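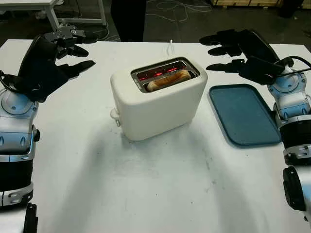

Slide 1. Hello, and why I'm up here

Morning everyone. I ran a guild in Tagle for six years, which is longer than I've held any job, and I've been asked to talk about how we kept the thing going after the servers got merged. (Pause here, let the latecomers find seats. Ask for hands: who played Tagle? Who played on Handstead? There's always one Handstead person and they're always still cross about it.)

For anyone who never touched it, Tagle was a trading and sailing game. You bought salt in one port and sold it in another, and in between somebody tried to sink you. Satell was our home server, small and a bit sleepy. At our best we had 90 people on the books and 34 you could count on for a convoy.

Slide 2. The merge

So, September. Satell and Handstead get squashed together with very little notice. Overnight our harbour at Padbridge is full of strangers, and half of them have better ships than we do. Prices went mad. Salt had been sitting at 50 a crate for as long as I could remember and by teatime somebody was asking 778 for it, and getting it!

(Don't do the full salt story. It takes ten minutes and only I find it funny.)

What I did first was wrong. I wrote an enormous post on the guild forum, with rules in it. No trading with Handstead crews, no sharing routes, everyone on voice chat for evening convoys. I was terribly proud of that post. We lost eleven members over it, most of them people who'd never said a cross word to me, they just stopped logging in.

Slide 3. What we changed

Scrapped the rules, for a start. We kept one, which was that you answer when someone asks for help in Padbridge, whoever they are. Some of my officers hated it and I can see why, we did get robbed a fair bit that first month.

We also moved the guild meeting. It had always been at 9 in the evening because that suited me, and it turned out to be the worst possible time for anyone with small children or a night shift. We went to two short ones, one at 1 in the afternoon and one at 10 at night, and I stopped going to both. Someone else ran the early one and ran it better than me.

And we let people be rubbish at the game. I mean that kindly. We had a chap who never once got a cargo home in one piece, but he'd sit in the harbour for hours showing new players how the ropes worked. Under my old rules he'd have been kicked for not meeting his quota.

(Check the time. If past twenty minutes, skip to slide 5.)

Slide 4. The big convoy

Show the map. Padbridge at the bottom, the long run north, the narrow bit where everybody dies. Joint convoy, half us and half old Handstead crews. Say that we lost. People assume we won because I'm telling the story. Mention the chat going quiet and then all the silly hats.

Slide 5. Questions

If it's quiet, ask what happened to their own first guild. Someone will want to know if I still play. Yes, on and off, mostly salt.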